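Olteo Home Folding Set: README

Hello, and thanks for downloading. This is the data card for the Olteo home folding set, a collection of people tidying and folding their own clothes and bedding at home with a hand-held gripper, so that a robot arm with a matching gripper can learn the job from them. I've tried to put down everything I wish I'd been told when I first opened somebody else's set, so it runs a bit long. If you only want to get going, skip down to "Loading it" and come back when something puzzles you (something will).

Status: second release, October 2026
Maintained by: the Skanine manipulation group
Licence: free for research and teaching; see LICENCE.txt for the rest

What's in it

There are 300 episodes in this release. An episode is one person doing one task from start to finish, with the gripper in one hand and the other hand kept out of the work unless the task sheet says otherwise. The tasks come in 8 families:

trousers_fold
shirt_fold
skirt_fold
towel_fold
blanket_fold
move_to_pile
clear_bed
flatten_only

The last one sounds dull, and I'll admit I nearly left it out, but it has become my favourite. A garment that starts out flat is so much kinder to a policy than one that starts in a heap, and people flatten cloth in all sorts of clever little ways without noticing they're doing it. If you're training from scratch, please do try flatten_only first and see how far you get before moving on to the folds.

Each episode folder holds the following:

video.mp4, the view from the gripper
pose.csv, where the gripper was and which way it was pointing
width.csv, how far open the fingers were
task.txt, the family name and one plain sentence from the person who did it
notes.txt, which is often blank, and sometimes a treat

We kept the sentences in task.txt just as they were written, spelling and all. "Fold the black ones in half and then half again the other way" is a real one, and it tells you more than our family name does. Sachiko Amano went through them for names and addresses and took those out, but otherwise left the wording alone.

How the demonstrations were made

No robot was in the room for any of this. The demonstrator holds the gripper, squeezes to close the fingers and lets go to open them, and the motion is worked out afterwards from the recording. We went this way after a winter of trying the same tasks by remote control on a bench arm. The remote control episodes were fine for picking up blocks, but with cloth they were painfully slow, and everyone got into the habit of pinching straight down and dragging. With the gripper in your own hand you slide a finger under a hem, or you lift and shake, and that sort of thing is what we were after.

The old remote control episodes are in a separate set called Zernell. Please don't mix the two without reading the notes there, as the axes are different and the fingers were shorter.

We asked demonstrators to work at their normal speed, to leave the room as they found it, and to start each episode with the fingers open. We didn't ask anyone to clear the bed, change the sheets or tidy the corners. A policy that has only ever seen bare grey benches gets a terrible fright the first time it meets a floral pillowcase, and the homes in this set have plenty of colour and pattern to offer.

Loading it

Unpack the archive somewhere with plenty of room, then run:

python load_olteo.py --root ./olteo --family trousers_fold

The loader is a small script and doesn't need much beyond the usual number and video libraries. By default it gives you matched video and pose. If you'd like finger width as well, add --width. The option called --joly converts everything to the older Joly layout, for those of you with training code that expects it.

A word about orientation, as it's the question I get most. Some recordings come out with the room the wrong way up. We have not turned them. The pose file matches the video as stored, so if you flip one you have to flip the other, and the loader will do both together with --upright. Flipping only the video is the quickest way I know to lose a week.

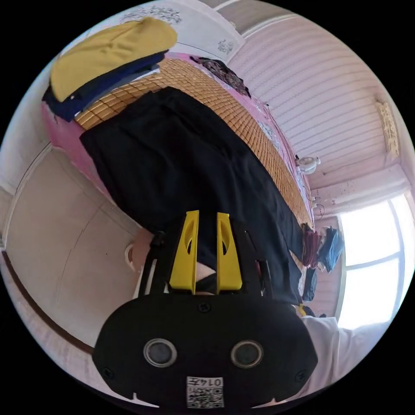

Henryk Wysocka
Data lead, Olteo home folding set

The bedroom episodes are the ones I'd point a newcomer to. With the black garment spread over the bamboo mat, the cloth stands out well from what's underneath it, and the yellow fingers are easy to find against both. Dark cloth on dark bedding is another story, and I'd hold those episodes back until your model is doing well on something gentler.

Known troubles

Bright windows. Several rooms have one, and the view outside washes out to white. The pose tracking generally copes, but if you're using colour to find the edge of a garment, expect it to wander on that side.

Curved edges. The lens is very wide and straight things bend near the rim. A calibration file is included in the tools folder. Straightening the view costs you the outer part of it, and I usually leave it curved.

Soft piles. In move_to_pile the goal is wherever the person decided the pile was. We marked the end of the episode but not the position of the pile, and I'm sorry about that. It's planned for the November update.

Fingers hidden. When the gripper goes under a fold you can't see the tips. Use width.csv for those stretches and don't trust anything that guesses from the picture.

Please don't

Please don't use the set to work out who lives where, or to say anything about how people keep their homes. They let us in to learn about folding, and we'd like to be welcome back.

Questions, corrections and fixes to the loader are all warmly received. Open an issue with the episode folder name and the options you ran, and one of us will have a look.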